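Astum Meteor Trail Catalog

Radio meteor detections from two receiving stations, with matched optical tracks where the sky was clear

Version 1.2
Last changed: 2018-04-21

What is in the catalog

Astum is a table of meteor trails picked up by forward scatter radio. A distant transmitter sends a steady carrier, the transmitter is below the horizon for both receivers, and a signal gets through only when a trail of ionized air reflects it down. Each row in the table is one such reflection, with its start time, its length, its peak strength and a flag for the shape of the echo.

The two receivers are at Zidenov and Jitaru. Zidenov has the quieter site and finds more faint trails. Jitaru has more trouble with local noise, mostly on weekday mornings, and its detection threshold is set higher.

The release holds 2,449 trails. Of these, 419 were seen by both stations, and 137 also have an optical track from the all-sky camera at Zidenov.

Files

trails.csv - one row per trail, both stations
matches.csv - pairs of trail numbers that belong to the same meteor
optical.csv - start and end points of the optical tracks
noise.csv - background level for each station, one value per minute
gaps.csv - times when a station was not recording
spectra/ - short spectrograms as 16-bit PNG, one per trail
notes.txt - hand-written remarks on odd events

All text files are UTF-8 with a comma as separator and a header line. Missing values are left empty. Please do not read them as zero, as version 1.0 of our own reader did.

Columns in trails.csv

trail_id - whole number, never reused, even when a row is withdrawn
station - Z or J
t_start - UTC, to a hundredth of a second
duration - seconds above threshold
peak_db - peak strength over the local background, in decibels
doppler_hz - shift of the head echo, if there is one
class - U for underdense, O for overdense, X for unsure
quality - 1 to 4, where 1 is best
version_added - the release in which the row first appeared

Duration depends on the threshold, so the two stations should not be compared directly. If you need durations on one scale, recompute them from the spectrograms at 10 dB above background. The script durations.py does that.

How trails were found

The audio from each receiver is cut into overlapping windows and turned into a spectrogram. Pakier, our detection program, looks for short bursts near the carrier frequency that rise above the running background. It keeps anything longer than a tenth of a second.

Pakier gave 3,000 candidates for this release. Every one was then looked at by a person. Most of the rejected candidates were aircraft, which show up as long, slowly sliding lines, and the rest were lightning or switching noise. When two readers disagreed about the class, the row got X and stayed in.

Clocks at both stations are set by GPS. Zidenov ran without a GPS lock for part of one night in September, and rows from those hours have quality 4. Their times can be off by up to two seconds. Do not use them for matching.

Matching

Two trails are called a match when their start times differ by less than half a second and both have quality 1 or 2. During a strong shower this rule will produce some false pairs - the rates get high enough that unrelated trails line up by chance. Filter on peak_db as well if that matters for your work.

Optical tracks were matched by hand. The camera only records between the end of evening twilight and the start of morning twilight, so a daytime shower will have no optical rows at all.

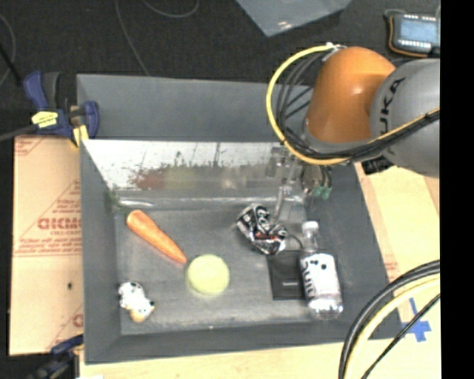
5 min read

Known problems

The background values for Jitaru were computed with a shorter window than those for Zidenov. This will be fixed in the next release.

Some overdense trails break into several pieces as high winds twist them. Pakier counts each piece as a trail. We joined the obvious cases by hand, listed in notes.txt, but long echoes from Jitaru still need care.

doppler_hz has the wrong sign in versions before 1.1. If you have old copies, throw them away.

Raw counts are not meteor rates. They depend on where the radiant is in the sky, on the antenna pattern and on the noise, and none of that has been corrected. The antenna patterns in the folder are models, not measurements.

Reading the data

Python 3.5 or later, with numpy and pandas. No install step is needed.

python read_trails.py trails.csv
python durations.py spectra/ --level 10

The first command prints a summary by station and class. The second writes durations_10db.csv next to the input folder and takes a few minutes on an ordinary laptop.

Changes

1.2 - optical tracks added, clock flag for Zidenov, gaps.csv split off from noise.csv
1.1 - sign of doppler_hz corrected, empty values handled in the reader
1.0 - first release, radio only

License and citation

The tables and spectrograms are under CC BY 4.0, the scripts under the MIT license. Cite the catalog as "Astum Meteor Trail Catalog" and give the version number. Reports of wrong rows are welcome in the issue tracker - please include the trail_id and the station letter.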